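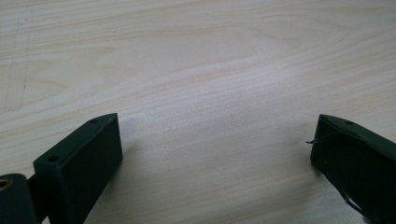
Chapter 4
Wood, and Why It Won't Sit Still

By the end of this chapter you should be able to:
- explain what the lines in a board are and how they got there
- tell plain-sawn from quarter-sawn stock by looking at the end
- predict which way a board will swell, and leave room for it
- read a lumber label without believing all of it

4.1 A material with a past

Steel comes out of the mill with no opinions. Plastic has even fewer. Wood spent decades as a plumbing system, hauling water up to a crowd of leaves, and it goes on behaving like one long after it has been cut, dried, planed and sold to you as a shelf.

Most beginners meet this fact in June. A drawer that slid perfectly all winter now needs a knee against the cabinet and some language. The drawer hasn't broken. It has taken on moisture from the air and grown a little wider across the grain, and the opening it lives in was cut by someone who assumed it wouldn't. That someone may have been you.

People have been making this mistake for a long time. The door at the Estley tithe barn, hung in 1425, was built from planks nailed rigidly to cross battens, and every plank has split along the nail line. The replacement door, made in 1925 with the full benefit of five centuries of hindsight, split in the same places. We will come back to both of them in Section 4.5, with drawings.

4.2 What the lines are

A tree in a temperate climate puts on one layer of new wood a year, just under the bark. Growth in spring is fast and the cells are wide, so the wood is pale and soft. Growth in late summer is slow and the cells are thick-walled, so the wood is darker and denser. One pale band plus one dark band makes one growth ring. Cut a log straight across and the rings show as circles, or as close to circles as the tree could manage on a windy hill.

Boards, however, are cut the long way. The saw slices through those nested layers at whatever angle it happens to meet them, and the pattern on the face depends on that angle. Where the cut grazes the layers, they spread out into broad bands and stretched arches, like contour lines on a map of low hills. Where it meets them squarely, they show up as narrow stripes. Same tree, same rings, very different price.

The arches are often called cathedral figure, a name that has done a great deal for sales.

4.3 Plain-sawn and quarter-sawn

Plain-sawing is the fast way. The log goes through the blade in parallel slices and nearly all of it becomes lumber. Quarter-sawing means cutting the log into quarters first and then taking boards so that the rings stand close to upright in each one. It takes longer and wastes more, and the results stay flatter.

To tell them apart, ignore the face and look at the end. Rings that lie in shallow curves mean plain-sawn. Rings that stand nearly straight up mean quarter-sawn. If the end has been painted, the seller may only be slowing down the drying, a perfectly respectable practice. Look at the other end anyway.

4.4 Moving day

Wood moves in three directions, by three different amounts. Along its length it hardly moves at all. Across the rings it moves some. Around the rings it moves most, sometimes twice as much as across them. A wide plain-sawn board is therefore the liveliest thing in the shop, and also the one every student picks for a tabletop.

The Pratum workbench plans, which we use throughout this book, deal with this by fixing the top firmly along one edge and letting the other edge slide in slotted holes. The slots look like sloppy work. Please do not improve them.

Before you read on

Find a wooden table you are allowed to look underneath. Note how the top is attached, which direction the grain runs, and whether anything has been left free to move. Then read the case study of the Pellegrini dining table, which was glued solid on all four sides and lasted 17 months.

Terms to know: growth ring, earlywood, latewood, plain-sawn, quarter-sawn, figure, tangential movement, radial movement.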